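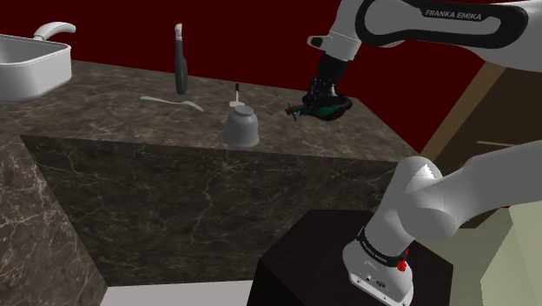 Asked by Noémie Lévesque, March 14, 2025

Simulated arm drops the part near the far corner of the counter

I'm modeling our shop bench before I bolt anything down. Franka arm on a pedestal box, kitchen counter with sink in front. The grip holds at the corner, then slips once the arm swings toward the sink. Friction is at the default, time step 1/215 s. The spoon and the cup give no trouble. Is this reach or contact?

2 answers

Rakeo
Contact, most likely. That step is too coarse for a held object. Halve it, raise solver iterations to 20 and log finger force through the swing. If the force dips before the slip, your gripper command is being overwritten. Also check the mass of the colored part. Mine imported at 1,355 kg from a file in the wrong units.

MacPherson
had same thing in November, moved the pedestal about 7 cm closer and it quit. never found out why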